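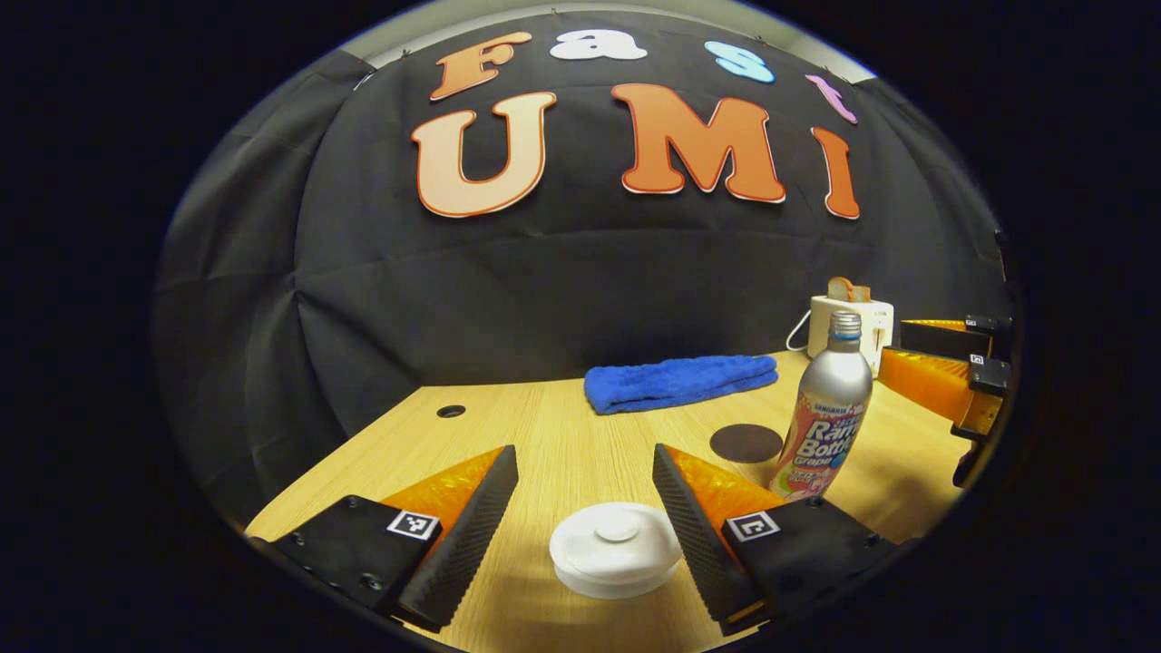 Sturano puts hand-held grippers on a fixed service schedule

Tue 19 August - The workshop team at Sturano has started running its hand-held grippers through a set service routine, replacing the old practice of fixing them when an operator complained. The change covers 20 grippers, which are used in pairs at table stations in the Joltow building.

Each gripper is now pulled for inspection after 175 hours of use. The technician checks the ribbed orange fingers for splits at the base of the ribs, wipes down the black grooved pads and goes over the screws in the base plates. Pads that have lost their grip are changed on both fingers at once, so the two sides wear at the same rate.

The square black-and-white tags on the finger bases get their own line on the service sheet. The software reads them to work out how far the fingers are open. A scratched or lifting tag can throw off that reading without any obvious fault in the hardware, and the team traced several bad sessions in January to tags that had started to peel at one corner. Tags are now replaced whenever a finger is taken off.

After service, a gripper goes back to a station for a short check. The operator opens and closes it fully, then picks up a few household items from the table. One station has a bottle of grape Ramune, a folded blue towel, a small white toaster with a slice of bread in it and a round white piece with a knob on top. The towel shows up pads that slip, and the knob is a good test of whether the fingertips still meet squarely.

The camera lens is cleaned last, with a dry cloth only. Solvent wipes are no longer allowed near the lens or the tags.

Spare fingers and pads come from Pacheco, which delivers to Joltow every 2 weeks. Service records are kept in Prokonora, the maintenance log already used for the arms on the floor below. The log held 1247 entries when the grippers were added, and each gripper now has its own page with hours, parts changed and the result of the last check.

Operators are asked to report stiff triggers or loose fingers the same day and to leave the screws alone. A gripper with a fault gets a red tie on the handle and goes to the workshop shelf - not back to the station.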